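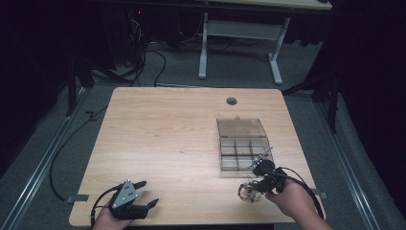 Wrist pose drift on hand-held grippers, left and right disagree

Posted in: Perception and state estimation

kestrel_lane
I'm working on the pose pipeline for our two-handed demonstrations and I've got a problem I can't pin down. We track each hand-held gripper separately from its own wrist camera plus IMU, then put both into one table frame afterwards. The task is small parts into a compartment box with a clear lid.

The right hand is fine in most recordings. The left drifts, mainly when it is waiting. Over a 35 second recording the left track can end up far enough out that the two grippers overlap in the replay. Position only, rotation looks all right.

I've redone the camera intrinsics and the camera to IMU calibration on both. Swapping the units between hands makes no difference, the drift stays with the left hand. We're running Hernlow for the tracking with near enough default settings.

mudlark70
What does the left camera see while it waits? If it's looking at bare table you won't get many features that last. Post your inlier count over time.

kestrel_lane
Mostly table, yes. I assumed the wood grain would be enough as the detector finds plenty on it. It's set to a maximum of 2,000 per image and gets near that on most of them.

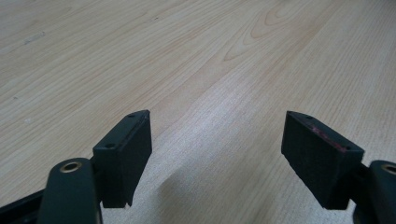
The count after matching is another matter. It drops to 70 or so inliers when the left hand is still and low over the table, and I think a fair share of those are on the finger pads. They never move in the image, so the solver is being told the camera is stationary.

mudlark70
Then mask the fingers. Draw the mask for the jaws at full open and full closed and take in everything between. Include the arms and the screw holes, detectors love a dark hole with a light rim. It's a fixed polygon, you don't need anything learned.

Isabelle Fortin
Agree on the mask but I doubt it's the whole story. Long parallel grain lines are poor features. You get a match anywhere along the line, so the pose slides in that direction and is held well in the other. Plot the drift in the table frame. If it lies along the grain you have your answer, and no mask will fix that.

I'd put tags on the table. Two at the back corners would be a start.

kestrel_lane
I'd like to keep tags out of it. These recordings are for training a policy, and I don't want it learning to look at tags.

Isabelle Fortin
Put them where the head camera sees them and the wrist cameras don't, then. Or use different tag layouts between sessions. I've trained with tags in view and had no trouble.

Wojciech Adamczyk
I have had trouble, for what it's worth. Our policy went well until the tags were moved to another bench, then it reached short every time. We only had one layout, so Isabelle's point about changing them may be fair.

Another thing to look at is the shadow from the gripper. It travels with the hand and its edge picks up weak features. Shiny table tops do the same with reflections. A tighter reprojection threshold got rid of most of ours.

mudlark70
Tighter threshold with so few inliers and you'll lose tracking altogether. I'd do the mask first and change nothing else.

kestrel_lane
Mask done, in the Hernlow config under the static region setting. Note it wants the mask at full resolution even if you downscale, which cost me most of the morning.

Reran the same recordings. The overlap in the replay has gone from all but 2 of them. In those 2 the drift does lie along the grain, as Isabelle said. Both have the left hand parked close to the table for a long stretch.

Isabelle Fortin
At that height there's nothing else for it to use. Have you tried a zero velocity update from the IMU when the hand is still?

kestrel_lane
Not yet. A hand is never fully still though, and I don't want to flatten small real movements.

Wojciech Adamczyk
Set it as a soft constraint with a loose sigma. We do it in Prarkach, but I think Hernlow has the same factor under another name. Also ask whoever is holding the gripper to park it a bit higher and angled towards the box. The divider edges are much better to track than grain.

mudlark70
Clear plastic is awful to track. You get the table through it and reflections off the lid.

Wojciech Adamczyk
The lid, yes. The dividers have been usable for us.

kestrel_lane
I'll try the higher parking position on the next batch and the soft constraint on the 2 bad ones. Will post the plots when they're done. If anyone has a sigma that worked with a hand-held unit I'd be glad of it as a starting point.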